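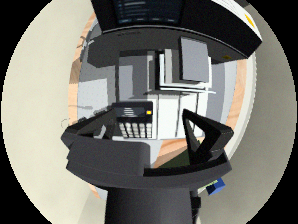
Rendered view, dark grey gripper with the fingers apart.

6/9/24

Dye notes, eucalyptus, second go at it. Writing this up with orange fingernails, so apologies to whoever gets the notebook next if there are smudges.

Right, where we'd got to. The first pot was leaves only, from the big tree behind the Brerdale shed that dropped a limb in the wind, and it gave a sort of tired biscuit colour that I wouldn't put on a jumper. I've been cranky about it ever since! The old sheet taped inside the cupboard door says that same tree gave a proper brick orange, so either the tree has changed, the wool is different, or I rushed it. My money is on rushed. I had it off the heat before lunch and everything I've ever read about gum leaves says keep going until you're sick of the smell, and then keep going.

So this time I did it slowly. Leaves were dry already (they'd been in the feed sack in the loft, very crackly, lots of dust, wear a mask if you're going to strip them) and I weighed out 990 g of them, stalks and all. I meant to do an even kilo and ran out of patience picking twigs off the floor. That went in the big stainless pot with rainwater from the tank, and I let it sit overnight with the lid on before I lit anything. By morning the water was already the colour of weak tea and smelled like every cough lolly of my childhood.

Wool was the Debnath, the undyed creamy one, a total of 300 g in skeins. I do like this yarn. It's a bit hairy and it still has some grease in it, so it needs a decent scour, and I've decided that's where a lot of our patchiness has been coming from. Last time I gave it a lazy soak in warm water with a squirt of detergent and called it clean. This time it got a long hot soak, a cool down in the same water (don't tip it straight out, you'll felt it), then another one, and the second lot of water was still grubby. Grubby! I'd have sworn it was clean. If you take one thing from this page, scour twice with the Debnath.

Re-tied all the skeins too, loose figure eights in cotton, as a couple had white stripes where the ties had been strangling them. Whoever is using the green acrylic for ties, please stop, it doesn't take dye so it's handy for labelling, I know, but it bites in and it slides about.

No mordant on any of this. I know there's a school of thought that says alum brightens it and I've half a mind to try that as a side pot, but with eucalypts the leaf does the job by itself on wool and I wanted to change as little as I could between the first go and this one. Cotton is another story altogether and I'm not opening that can of worms until October at the earliest, when it's warm enough to have the doors open all day.

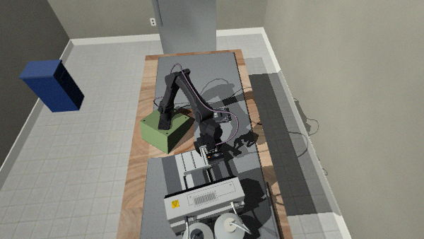

Reading time: 6 min

Heat. I brought the pot up gently with the leaves in and the wool out, and kept it just under a boil all morning. The Promex burner is a pain to keep low. It wants to be either roaring or off, and there's a spot about the width of a pencil line on the knob where it behaves, so I've put a dab of nail polish there. Please leave the nail polish alone. If the flame goes yellow, turn it off and clean the jets, because the last person plainly didn't and the bottom of the good pot is black as your hat.

Topped up with hot water from the kettle when the leaves started poking out. I didn't measure this and I should have. Next time somebody should write down the water, as I've got a hunch the ratio matters less than we think it does, but a hunch is all it is.

Strained the leaves out after lunch through the old net curtain. I've gone back and forth on this. Leaving the leaves in with the wool gives a stronger colour and you also get lovely dark prints where they press up against the yarn, but then you're picking bits of gum leaf out of a skein until Christmas, and this lot is for knitting up, so out they came. Squeeze the curtain well. The last cupful that comes out is the strongest of the lot, almost red, and I saw it go down the sink last time and could have wept.

Wool in wet, straight from a warm soak so that it wasn't a shock. For the first hour I thought we had the biscuit again and I was composing a very sulky entry in my head. Then it turned. It goes from beige to a sort of apricot, and then if you look away for a bit you come back and it's properly orange, and by the time I'd swept up and had a cuppa it was heading for rust at the ends of the skeins. I turned them with the long dowel every so often, slowly, lifting instead of stirring – stirring is how you make slippers.

I pulled one skein early, at the apricot stage, and left the rest in. Turned the burner off at knock-off time and let everything cool in the pot overnight. This is the part I skipped in the first go and I'm now fairly sure it's half the colour. I'd like to say it's more than half but I've only got the one comparison.

Rinsed this morning. Hardly any colour ran, which cheered me right up, and no smell to speak of apart from that clean menthol thing that I hope hangs around in the wool. Dried on the rail in the shade. The colour did drop back as it dried, they all do, so don't judge anything wet. Dry, the long skeins are a warm burnt orange, a bit like the inside of a terracotta pot. The early one is paler and pinker and I might like it better. They look terrific side by side and I'd happily do a yoke in the two of them.

Now the iron. I did a little dip at the end with the leftover bath, just a pinch of iron dissolved in a jar of hot water and poured in with the wool lifted out. One small test skein, in and out, a couple of minutes. It went from orange to a browny olive while I watched, and then to something close to charcoal where it had been sitting against the side. Very handsome, but it makes the wool feel a bit harsh, so go easy. Iron pot is the enamel one with the chipped rim, and it stays the iron pot. Do not put anything orange in it ever again, it will not come out orange.

The Flamuteo thermometer has had it. It read 34 degrees in the pot when I could see steam coming off the top and couldn't have held a finger in there, and then it read the same in the cold tap. I've put it in the drawer with a bit of tape round it so that it doesn't get used by mistake. Until there's a new one it's the jam thermometer, which lives in the kitchen and needs to go back to the kitchen, washed, before anybody notices.

Things I'd still like to know, in no order:

Whether fresh leaves off the same tree give the same colour as dry. The tree's easy enough to reach now on the side where the limb came off.

Whether bark is worth the bother. There's a heap of it under the tree and it's free, but it takes up so much room in the pot.

How it holds up in the light. I've wound a bit of each colour on card, covered half with foil and stuck them in the north window. Leave them there please, even if the window needs cleaning. I'll have a look in October.

If a splash of vinegar shifts it redder. The cupboard sheet says yes with a big tick next to it, and no other information whatsoever.

Leftover bath is in the lidded buckets by the tap, labelled. It'll keep a while in this weather, though give it a sniff before you use it, and if there's fluff growing on the top just scoop it off. The spent leaves went on the path down to the gate, where they seem to keep the weeds back a treat. Small heads up that they're slippery when it's been raining.

Skeins are in the blue crate under the bench, not wound. I want to wash one more time in something mild before they get wound up, and I need to buy more cotton for ties. Also matches.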